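# Humanoid sags to one side when it crouches at a low shelf — where do I start?

**Evangelia Panagiotou**

We run a humanoid at our Titier site on shelf work, and I love this machine! Most of the day it's at waist height and perfectly happy. The trouble comes with the low stuff. It bends its knees to get down next to a wooden cabinet, and after a long hold the right side settles lower than the left. No fault code, no odd noise. I've redone the zero pose 2 times and checked the battery seating. Joint hours read 960.

Our floor is low-pile carpet tile, if that matters to anyone. The view from the head camera in the crouch:
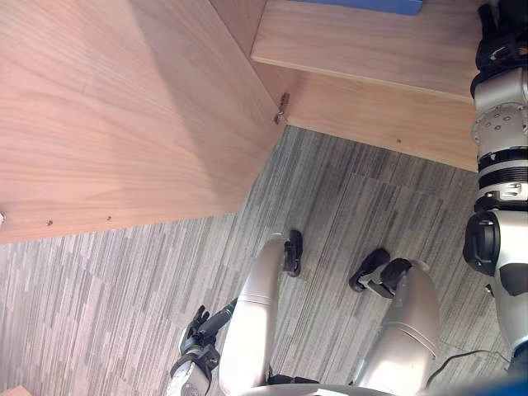
Ashok Chaudhary asks whether the zero pose was done on that same carpet. Ours went through exactly this at Prollham — we had calibrated on a hard floor in the workshop, then moved the robot onto carpet, and the ankle offsets were never right again until we redid them in place. Hang it from the gantry, lower it until both soles just touch, let it stand 14 minutes so the joints warm up, and only then save the zero. Do the ankles before the knees. Then try one slow crouch and log the knee current on each side. If the two curves match, you're done, and it's a lovely thing to see on the plot!

While it's hanging, power down and go over the joint fasteners with a torque driver. Mark each one with a paint pen as you go.

**Tsoukalas**

had this, was the knee. swapped it

**Prandell**

Agree with Ashok on the order, but I'd look at the hold time too. Long crouches heat the knees, and ours started to droop well before any warning came up. We put a stand-up break into the routine and the sag went away — no parts needed. Also check your cable slack at full crouch, left and right. Which firmware are you on? We only got the per-joint temperature log after updating to build 1495.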